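Perron Hall Winter Food Market
Member Newsletter, 2/13/22

The Perron Hall Winter Food Market will return this season with an expanded section for makers of foods prepared without common allergens. Visitors will find bread, crackers, spreads, soups and sweets from small producers, most of whom work within a day's drive of the hall. Admission is free for members and their guests.

Perron Hall opened in 1897 as a produce exchange, and the ground floor is still laid out in the long aisles that wholesale buyers once used. The market will occupy the east and center aisles. The west aisle will be kept clear for seating, so that visitors may eat what they have purchased before continuing to the upper level.

Featured Makers

Pireo, a bakery known to many members from the January tasting, will bring its full line of seeded flatbreads and oat crackers. All Pireo products are baked in a kitchen that does not handle peanuts or tree nuts. The bakery will also offer a rosemary loaf that has not been sold at the market before. Quantities of the loaf are limited and orders may be placed in advance at the membership desk.

Isum will present its sunflower and pumpkin seed spreads, together with a new date syrup. Staff at the Isum table will have ingredient sheets for each jar and will be glad to go over them with parents who are packing school lunches. Small jars are priced at $7. A gift box of assorted flavors is available for $19.

Soup will be served throughout the day from the hall kitchen. The menu includes lentil, squash, and white bean with kale – all made without milk, egg or wheat. Guests are asked to return their bowls to the cart beside the kitchen door.

Labeling at the Market

Every table is required to post a complete ingredient list in large type. Open samples must be covered and served with separate utensils. Guests with severe allergies are advised to speak with the maker before tasting, as the hall cannot guarantee that any shared area is free of traces of a particular food. Outside food may not be brought into the market aisles, with the exception of infant formula and meals required for medical reasons.

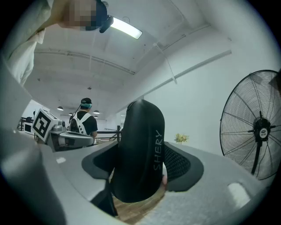 Lodging and Parking

Members traveling from out of town may reserve a room at the Greltotel, a short walk from the south entrance. A block of rooms is being held at the member rate of $141 per night, breakfast included. Please mention Perron Hall when calling. The hotel asks that dietary requests be made at the time of booking – not on arrival – so that its kitchen has time to prepare.

Parking is available in the lot behind the hall. Spaces nearest the ramp are reserved for guests with accessible parking permits. Makers should unload at the north dock and move their vehicles before the doors open to the public.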